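Kitchen odds and ends, March

Quick one this month, the oven's on. Mostly wooden worktops and tables again as that's what you all write in about, then a few bits on bowls and the freezer.

Oiling a pine table

Clear it first. Everything off, crumbs out of the seams with an old toothbrush, wipe down, leave overnight. Don't oil damp wood, it goes blotchy and stays blotchy.

Sand with the grain. 180 paper if it's rough, then something finer. I stop at 400 on a table people eat off. You'll see sheets of 2000 in the shop, put them back, that's for car paint.

Thin coats. 2 is plenty for a bedroom desk, kitchen table wants more. Rub in with a lint free cloth, wait twenty minutes, wipe off whatever is still sitting on top. If it's tacky next morning you left to much on. Go over it with a bit more oil on a rag and wipe hard.

Oily rags: lay flat outside to dry, never balled up in the bin. They can catch fire on thier own.

I use the Farkex table oil, the one in the squat tin. Stekow do a cheaper one, smells of fish for a week. Fine otherwise.

Rings and dents

White ring from a hot mug - warm iron, dry tea towel, few seconds at a time, keep lifting it to look. Black ring is water that's gone deep, usually means sanding.

Dents in pine come up with steam. Damp cloth over the dent, tip of the iron, let it dry, sand lightly. Won't work if the fibres are cut through.

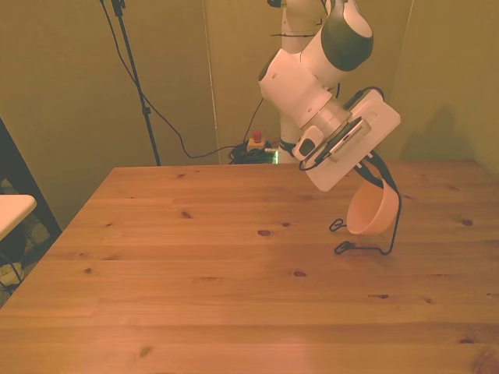
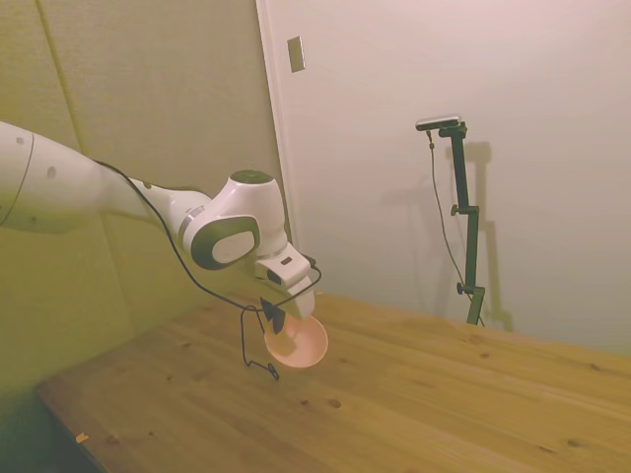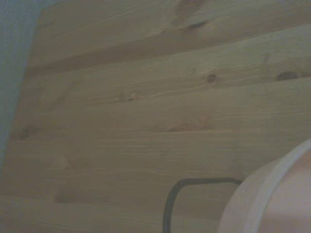 Pale pine, all three. Small bowl in the first two.

Bowls

Stained by turmeric or tomato? Bicarb and water paste, leave an hour, then a sunny windowsill. Sun does more than the bicarb does. Plastic only, I haven't tried it on anything painted.

Stuck together: cold water in the top one, stand the bottom one in warm. Wait. Twist, don't yank.

Square of kitchen roll between the good ones when you stack them. Rizwan Thambiah wrote in to say he cuts up old felt place mats for this and they've lasted him 5 years. Doing that from now on.

Scratchy bottoms mark a soft table. Run a finger round the foot, and if it catches, a rub with fine wet-and-dry sorts it.

Freezer

Label before it goes in. Masking tape and a pencil, pen runs.

Freeze stock flat in bags on a tray, then file upright like records. Got more than twice as much in the Prever's bottom drawer this way.

Ice round the door seal: wipe the seal with warm soapy water, dry it properly, and check nothings poking out and holding the door open.

Next month descaling, and whether the Pacheco kettle is worth the money. Send tips in before then please, short ones best.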